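Moved the entire contents of one office onto one set of built-in shelves this week. A thread, mostly for my own recovery.

The shelves are in a white curved wall. Whoever drew that wall had never owned a book, a box or a level.

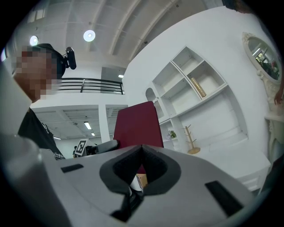 Some background. We used to have 56 feet of ordinary straight shelving in the old place on Vidmar Street. It was ugly and it held everything. Now we have a curve, and a mezzanine to look down at the curve from.

First lesson: a rectangular box on a curved shelf leaves a little wedge of nothing behind it. Things fall into the wedge. So far I have lost two rolls of tape and a stapler to the wedge.

Hường Lâm says I should put "soft goods" at the back. Hường, we are an office. Our soft goods are one scarf from the lost and found and my resolve.

Then the cardboard boxes. I would like to know who keeps the small ones. I suspect Spyros, who has never thrown away a box that closed nicely. I flattened a stack of them at 10 in the morning and by lunch there was a new stack.

Asked him what they were for. "Sending things." Asked what things. He looked at me like I'd asked what rain was for.

Chairs next. Every chair that came off the truck belongs to a different set. Mateja Živković calls this "eclectic" and has already claimed the one with the tall dark red back, so I suppose it's also a throne.

My chair has gray armrests and a lean to the left. I've started leaning right to compensate. By March I'll be upright.

I'll say one nice thing about the building: high ceiling, long beams, plenty of light. You can see exactly how much you still have to put away from anywhere in the room, including upstairs.

The mezzanine has a black metal railing with horizontal bars, and my ban on draping coats over it lasted one afternoon. The first coat was mine.

Labels. Nuria Wolde ordered 2,000 of them from Skokomley. I asked for a sheet. At the current rate we'll finish the pack when the lease is up, and everything in here including the kettle will say MISC.

Current shelf order, for anyone who works here and is pretending not to know: paper at the bottom, cables in the middle, Krešimir's binders at the top where only Krešimir can reach them. He thinks this is a compliment.

Still unhoused: a floor lamp, the good scissors, 2 crates marked FUNDARA – DO NOT STACK. They are stacked.

If anyone has long thin arms and a free afternoon, I'd like my stapler back.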